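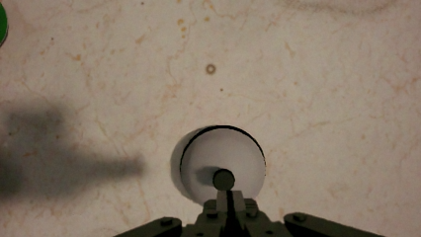 Kitchen and laundry walk-through, spring round

Okay, so I do this twice a year, once in March and once when the clocks go back, and every time somebody in the building asks me for my list. I'm typing it up with my comments left in. I own a small rental duplex and live in the downstairs half, so I check both kitchens and the shared laundry closet the same morning. Steal whatever you like.

Before you start: flashlight, a pencil, an old towel, fresh batteries, and coffee.

1. Smoke alarm in hallway, press and hold the test button
OK.
Loud as ever. I warned upstairs first this time (last fall I did not, and I heard about it). Batteries swapped whether it needed them or not.

2. Carbon monoxide alarm, test and check the date on the back
OK downstairs. REPLACE upstairs.
The upstairs one still beeps when you press it, but it's past the date printed on the back. A beep only tells you the beeper works! New one is on the shopping list.

3. Fire extinguisher, needle in the green, pin in, nothing stacked in front
NEEDS WORK.
Needle's fine. I had a bag of potatoes sitting in front of it, so I fail my own inspection. Moved the potatoes.

4. Outlets near the sink, test and reset
OK, both kitchens.
Push test, the lamp goes off, push reset, the lamp comes back. If the lamp stays on, stop using that outlet and call an electrician. My cover plates are the old Berker ones and I check them for cracks while I'm down there with the flashlight.

5. Cords on countertop appliances
ONE FAIL.
The Bivia kettle has a nick in the cord right where it bends around the base. It's gone, I cut the plug off so I wouldn't be tempted to fish it back out of the trash. Toaster cord is good. Crumb tray was disgusting, so empty yours now, please.

6. Range, burners and knobs
OK.
All of them light on the first click. I pulled the knobs off and washed them. The anti-tip bracket at the back is still holding – I gave the range a gentle tug forward and it stayed put.

7. Range hood filter
NEEDS WORK.
Greasy. Soaked it in hot water and dish soap while I did the next bit. Write down when you clean it, or you'll swear you did it last month.

8. Countertops, edges, and lids
OK.
Run your palm along the front edge and feel for chips, and check that anything heavy sits well back. I also go through the lids here. Wiggle each knob, and if it spins, tighten the screw underneath. A loose knob on a hot lid is how I burned my wrist two years ago. 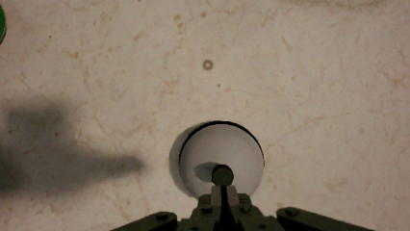
Gurkier wrote in to say that tightening the screw isn't enough if the threads are worn, and that a lid like that should be thrown out or fitted with a new knob before it goes anywhere near the stove. Fair point, and I've added it to my paper copy.

9. Under the sink
OK upstairs. WATCH downstairs.
Wiped the trap with a dry paper towel and got a tiny bit of damp on mine. I've put a saucer under it and I'll look again in the morning. Cleaners moved up to the high shelf, bleach and ammonia kept well apart.

10. Hot water at the tap
OK.
Let it run, then hold a thermometer in it. Mine was reading too high last fall so I turned the heater down a notch, and showers are still plenty hot.

11. Dryer vent and lint
NEEDS WORK.
This is the one people skip. Pulled the dryer out, took the duct off, and got a whole grocery bag of fluff. Clean the flap outside too, and make sure it opens when the dryer's running.

12. Washer hoses
OK.
No bulges, no rust on the fittings. Found the shutoff valves and turned them both ways so they don't seize up.

Left to do: carbon monoxide alarm for upstairs, new kettle, saucer check, put the hood filter back once it's dry.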